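3. The Tape Project

3.1 Course setting

The robotics elective at Eskola has been taught in one form or another since 1998. Until recently the final project was a wheeled robot that followed a line on the floor. In the version reported in this paper, student teams work with a pair of robot arms instead. Each team teaches the arms a tabletop task by steering them through it many times, then trains a control program on the recordings.

Teams were formed by the instructors in October, after the first lab reports came back. We tried to put at least one student with programming experience on each team, though two teams ended up with none. Students signed up for bench time through the Nasov booking page and could work in the lab until 9 p.m. Most of them left the bench work until late in the term, and the booking page filled up in the last weeks.

The task given to all teams was the same. Rolls of tape lie on a dark cloth next to a dish rack and an open cardboard tray, and the arms have to pick the rolls up and set them down in the tray. The rolls differ in width, color and surface. A team could decide which arm did which pick and in what order, but had to write that decision down before recording. Some teams wrote half a page. One wrote a single line and changed it twice.

Rolls of tape were chosen after a trial with cups, which tipped over too easily for beginners. A roll can be gripped across its whole width, by one side of the ring, or at the edge, and each choice leads to a different problem later on. Gripping by the edge was the most common choice for the duct tape. It leaves the roll tilted while it is carried, and the release over the tray has to be planned with that in mind.

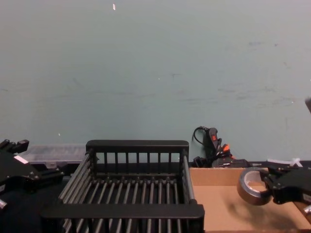

Nyokabi Makokha objected, on reading a draft of this section, that the edge grip should not be listed as a choice at all, as most students came to it by accident and only later gave it a name. She would have taught one grip in the first week and let teams depart from it if they could show why. We did not do this, but her point is fair. The written plans mention grip only rarely, and the lab notebooks suggest that many teams thought about it for the first time after a roll had been dropped.

3.2 Recording sessions

A session began with the rack and the tray put back in their places. The tray goes against the right side of the rack. The rolls were then laid out according to a card drawn from a shuffled deck, each card showing one layout. One student steered the arms, and the others kept notes and reset the table. Teams were told to change places after every ten runs. This rule was followed at first and then mostly ignored, and in several teams one student did nearly all of the steering.

A run counted as complete when every roll on the card was in the tray and both grippers were clear of it. Runs that ended early were kept and marked as failed. We asked for this because students in the trial group had deleted their failed runs, which made it hard to discuss them afterward. Over the term the teams recorded 1193 runs, of which 410 were marked as failed.

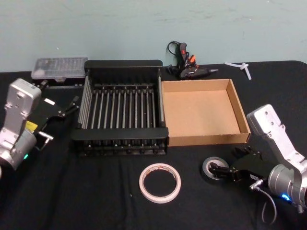 Figure 3. The bench from the head camera, with rolls of tape on the cloth, the rack at center and the tray to its right.

The number of failed runs needs some care. Teams did not agree on what failure meant. For some, a run was lost as soon as a roll slipped, even if it was picked up again. Others marked a run as failed only when they gave up on it. We went back through the recordings and relabeled a sample of 200 runs ourselves using the written rule. Our labels matched those of the students in most cases. Where they differed, the students had nearly always been stricter than the rule required.

Approach direction was the other source of disagreement. A gripper coming in from the side, low over the cloth, can push a roll before the fingers have closed on it. Coming in from above avoids this but brings the fingers down onto the cloth, and several teams worried about pressing too hard. The side approach was also harder to judge from the head camera, where the near edge of a roll and the tip of a finger can be difficult to tell apart. Teams that used it tended to stop next to the roll with the fingers open, check the wrist view, and go on from there. 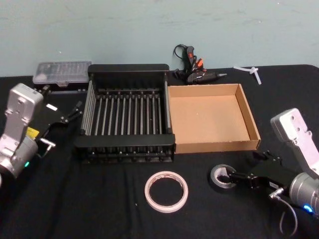
3.3 Use of the wrist view

At the start of the project, students looked almost only at the head camera. It shows the whole bench and is close to what a person standing there would see. The wrist view was treated as an extra. It moves with the gripper, and several students wrote that it made them lose track of where they were.

This changed with the masking tape. A roll lying flat has to sit between the two fingers before they close, and from the head camera the gap on the far side of the ring is easy to misjudge. In the wrist view the fingers and the ring appear together at close range, and the student can line them up directly. After the midterm review, we asked each team to repeat a set of layouts while watching only the wrist view during the last part of the approach.

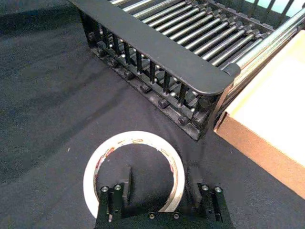 Most teams kept this habit once the set was done, including those that had complained about it. The notebooks give different reasons. One team wrote that the approach took longer but had to be done only once. Another kept the head view for travel and changed to the wrist view when the roll came into sight, and then asked whether the control program could be made to do the same. That question became their final report.

Two teams went the other way and trained without the wrist view at all, using the Stenovden training scripts as supplied. Their programs reached the right part of the table in most trials and then closed the gripper too early or too far to one side. Both teams added the wrist view in the last week. We do not compare their results with those of the other teams, as they had much less time left for training.

The rack was a further difficulty that we had not planned for. Its position beside the tray means that an arm crossing from the left has to pass over it, and students who steered low had to stop and lift. Tustden, where a shorter version of the project was run, left the rack out and reported smoother runs. We intend to keep it. The detour gave the teams something to discuss in their written plans, and the plans from the second half of the term are longer and more exact than the early ones, with heights and stopping points given for each pick.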